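Prendus hand-held grippers: progress report on setup and upkeep
Prepared for Wayne Poirier, Drusgate
Period covered: up to the end of June

Dear Wayne,

This report covers the second part of the work you are paying for, which is the care of the two hand-held grippers and the small bench where we adjust them. I write mostly about unit 2, as it has taken most of our time. Unit 1 is working and needed only normal cleaning.

State of unit 2

At the start of the period the jaws of unit 2 did not close evenly. The left jaw arrived at the middle a little before the right one, and a thin object was pushed to the side before it was held. Brayden Lévesque took the linkage apart and found wear in one pivot on the left side. We replaced the pivot and its bushing, cleaned the old grease from the other joints, and put everything together again with fresh thread lock. After this the jaws met in the center on each of 60 test closings on the bench.

We also changed both finger pads. The old ones had become smooth at the tip, and one was lifting at the lower corner. The supplier, Brorneck, sent 22 pads in one delivery, so we have enough for the rest of the year if the present rate of wear stays the same. The new pads need one night for the glue before they can be used. I mention it because we lost a morning the first time — we had not planned for it.
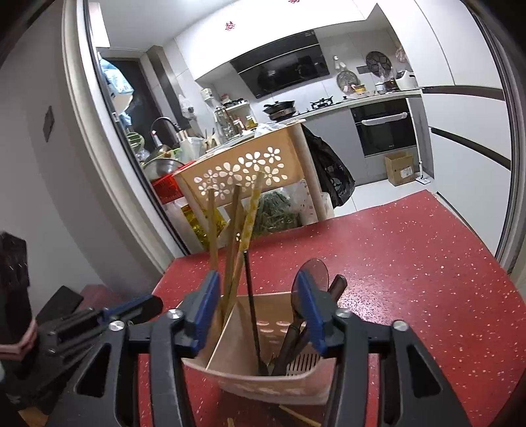 Pad condition is now the first thing we check before a kitchen session, and the screws of the linkage come directly after. Both are checked with the jaws open, when the pads and the arms can be reached without removing any part. The blue rubberized pads on the left and right jaws must sit flat, and the round screw heads on the black arms must not turn under light finger pressure. Chopsticks are the most demanding object for this adjustment, and a caddy like the one between the jaws, with wooden chopsticks standing next to a thin black one and a plastic spoon, asks for a grip that is centered well. If the jaws are not even, the error shows much sooner with a thin stick than with a bowl or a bottle. For this reason I would like to keep utensils in the acceptance test of each repaired unit.

Logbook

The counter in the handle of unit 2 stood at 919 closings when we opened the linkage. We set it to zero after the repair, and the old value is written in the logbook together with the part numbers. Chan keeps the logbook and has added a column for the pads, so that we can see later how long one pair lasts. I think the earlier records are too short to say this with confidence. Before the new column we wrote only "pads changed", without saying which side.

Open points

The cable at the back of the handle still has too much free length and can catch on drawer knobs. Brayden has made a clip for it, but the first version opened too easily and he is making a stronger one.

The spare pivots are not yet here. Until they come we can repair one more joint from stock, and after that a unit would have to wait. I ask for your agreement to order a second set now, from the money left in the tools line.

Next period

We will open unit 1 and look at the same pivot, also if it shows no problem in use. The service sheet will be rewritten with the new order of checks, and I will send you a copy before we start to use it.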